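Bench Technician, Hand-Held Grippers
Orkgate, Dreltville
Full time, on site, day shift
Reports to: Indrek Vanags, Equipment Lead
Reference: Zaltura bench

Orkgate is hiring one bench technician to take over setup, routine service and repair of the hand-held gripper pairs used on the Zaltura project. The pairs go out to operators who handle clothing and household textiles in furnished rooms. They come back to one bench in Dreltville, where they are inspected, adjusted and released again. The bench is currently run part time by Cauã Evangelista, who is moving to fixture design and will train the new hire.

The position covers the bench and everything on it. It does not include writing software or supervising operators.

What the work consists of

Each pair is used as a left and right set and is serviced as a set. We have 16 pairs in rotation. The bench log held 3,317 service entries at the end of February, most of them for two causes: play in the finger linkage and worn or contaminated pads. Lint is the usual contaminant. Knit and fleece shed into the link joints, and a joint that has picked up fiber will close late on one side before it shows any visible fault.

The linkage is simple, and errors in setting it are small and easy to miss. Each finger is carried on links held by screws at the base and the top. Overtightening the base screw gives a stiff finger; undertightening lets the pad faces drift out of parallel, and thin fabric then slips at one corner of the pad.
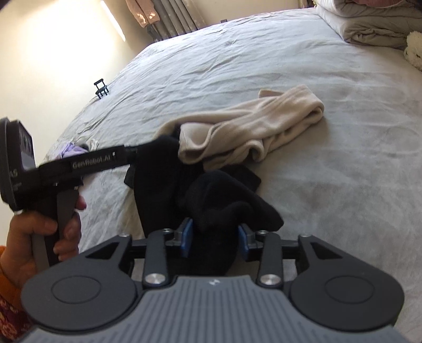 Two hand-held grippers at work on dark and beige garments. The near unit shows the blue pads and the silver link screws.

Duties

Incoming check. Wipe down the housings, blow out the joints, inspect the brackets for cracks, and log the serial number and the operator's remarks. Remarks are often no longer than "sticks." You will be expected to call the operator and ask where in the stroke.

Linkage setup. Set the base screws with the torque driver at the bench, then the upper screws. Cycle the fingers 200 times by hand or on the cycling jig and recheck. If the setting has moved, replace the screw and start again.

Pad replacement. Pads are replaced in facing pairs, never singly. Remove old adhesive fully, seat the new pads, and confirm that the faces meet evenly along their length with the feeler strip.

Fabric test. Before release, every unit picks up the bench samples: a thin cotton square, a fleece cuff and a folded towel edge. A unit that drops any sample goes back to linkage setup.

Spares. Keep counts of pads, screws, pins and links, and pass reorders to Abla Bitar by noon on Thursday.

A full service takes some 90 minutes per pair once you know the units. We do not pay by the piece, and we would prefer a unit released late to one released out of parallel.

Required

Two years of hands-on work with small mechanisms — camera repair, dental handpieces, sewing machines, bicycle drivetrains or similar all count.
Steady use of a torque driver, calipers and feeler gauges.
Clear written log entries in English.
Ability to sit at a bench and work under magnification for most of a shift.

Useful, but we can teach it

Experience with robot end effectors of any kind.
Basic soldering for cable repair.
Drawing a replacement part well enough for someone else to make it.

How to apply

Send a resume and one page describing a mechanism you repaired, including the fault, how you found it and what you changed. Photos of the repair are welcome. Please address applications to Aparecida Rangel, Orkgate, Dreltville, and put "Zaltura bench" in the subject line.

Shortlisted applicants will be invited to a paid half-day bench trial with Peter Říha. The trial consists of one incoming check and one linkage setup. Tools are provided; bring your own magnifier if you are used to it.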